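Pindurby tracker
Ticket: Insertion policy stalls at the last socket, no error raised
Component: Flellulex planner / force controller
Reported by: Neusa Assunção
Assigned to: Remzi Canpolat
Status: Open, waiting on retest
Severity: Medium

Neusa Assunção wrote:

Hi all, and thank you in advance for reading through this, I know I tend to go on. After we moved to the new Flellulex build on Sunday, the blue part insertion gets all the way through approach and then simply sits there. The state machine says ALIGN, the controller says it is happy, and the arm hovers in front of the socket until the watchdog gives up and sends it home. No red text anywhere in the console. I went back to the previous build and it ran fine, so I'm fairly sure it's us and not the hardware, but I'd love a second pair of eyes on it.

What I have tried so far:
Restarted the planner node.
Restarted everything (sorry, Elie, that was me who killed your logging session).
Cleared the saved grasp offset and taught it again by hand.
Swapped the light-blue part for another one from the same bag.

None of it made any difference. The log around the stall looks like this:

planner: state APPROACH -> ALIGN
perception: target socket locked
align: lateral error inside tolerance
align: waiting for contact gate
align: waiting for contact gate
watchdog: timeout in ALIGN, returning home

Remzi Canpolat wrote:

Hello Neusa, lovely clear report, and please never apologize for the long ones, they save me so much guessing! "Waiting for contact gate" is the interesting bit. In the old build ALIGN handed over to INSERT as soon as the lateral error was small enough. In the new one it also wants a little push back from the wrist before it commits, and if the tip is still hanging in free air there is nothing to push back. So it waits, very politely, forever.

Could you run this for me and paste what comes out?

flx param show align.contact_gate
flx param show align.standoff

Neusa Assunção wrote:

Of course, and that was quick of you.

align.contact_gate: true
align.standoff: 2 mm

Remzi Canpolat wrote:

There we are. The standoff should be zero when the gate is on, or the tip never reaches the rim. I think the Farah config is overriding the default, because that cell had its own file from back when we were fitting the older boards. Randa, do you remember if anybody still needs that override?

Randa Karaki wrote:

I do remember, and I'm a bit embarrassed, it's mine. I put it in back in April when perception was picking the closed boss next to the square socket and we kept bumping into solid plastic. The extra clearance gave me time to hit stop. Rasha fixed the detector properly afterward and I never took my workaround out. Please delete it with my blessing.

Rasha Shboul wrote:

Just to add to what Randa said, the detector now looks for a dark interior inside the raised rim before it will call something a socket, so the closed ones should score low. I replayed 80 saved approaches through it this morning and it picked the wrong feature on 2 of them, both with a bright streak running across the metal panel behind the board. I'd like to keep the ticket open until I have looked at those. They may well want their own ticket, but the symptom is close enough that I would rather not lose track of it.

Elie Hattar wrote:

No hard feelings about the logging session, Neusa! I've pulled the wrist view for the ALIGN step so we are all talking about the same moment.
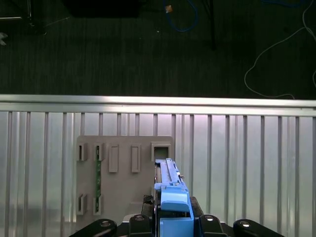
Sosum lab, April

Wrist view, ALIGN, light-blue part in the gripper. The tip of the rail is just short of the square socket at the right end of the top row, and the nearest closed boss is a short way to its left, so you can see why Randa was nervous. The ribbed panel is throwing back plenty of light too, Rasha, in case it helps with your two bad ones.

On the planner side I agree with Remzi. I'd set the standoff to zero in the cell file and leave the gate on. I would also like ALIGN to write a proper warning when it has been waiting on the gate for a while, with the current standoff in the message. It would have saved Neusa an afternoon.

Remzi Canpolat wrote:

Agreed on all of it. The override is gone on my branch and the warning is in, under align.gate_warn. Neusa, when you have the cell free, please pull, restart only the planner, and start at low speed with a hand near the stop. If it still stalls, send me the force trace along with the log and I'll come over.

Neusa Assunção wrote:

Will do, and thank you all so much. Farah is booked until tomorrow, so I'll retest then and write back with the log either way.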